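Why Does Wood Have Stripes?

Put your nose close to a wooden table. Closer. If anyone asks, you are doing science.

Those thin lines running along the wood are called the grain, and they are the tree's diary. Trees don't have much to write about (grew a bit, got rained on), but they keep at it for years.

Every year a tree adds a new layer of wood under its bark. In spring it grows fast and the wood comes out pale. Later in the summer it slows down and the wood comes out darker. Then winter arrives and many trees stop growing altogether. In February, a tree in a cold place is about as busy as a cat on a radiator. 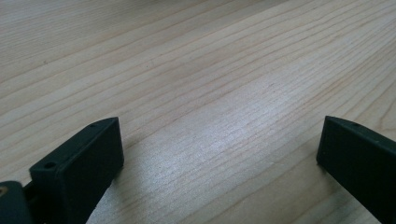

Cut straight across a trunk and the layers show up as rings. A trunk with 36 dark rings probably had 36 birthdays, and no cake at any of them. Cut the trunk the long way, into boards, and the same rings turn into long stripes.

Why are some stripes squashed together and others spread out? Part of it is weather. A dry year can make a thin layer and a good wet year a fat one. The other part is the saw. Slice through the layers at a slant and they look wider than they really are — the same thing happens if you cut a carrot on a slant and get long ovals.

Now for the shiny patch. Smooth wood bounces light toward your eyes, a bit like a very bad mirror. Where the bounce is strongest, the stripes look faded and silvery. Move your head and the shine moves too. The stripes stay where they are, because they have manners.
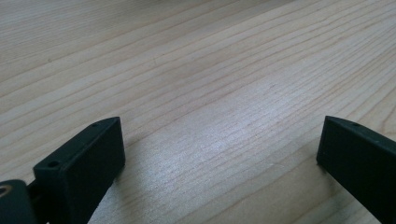
Pale wood with its grain running on a slant. The lines look more silvery where the light hits.

Try it at home: lay a sheet of thin paper on some bare, unpainted wood and rub it gently with the side of a crayon. If the grain is bumpy enough, stripes will appear. If it isn't, you have colored in a piece of paper, and that's fine too.

Last updated 23 December 2024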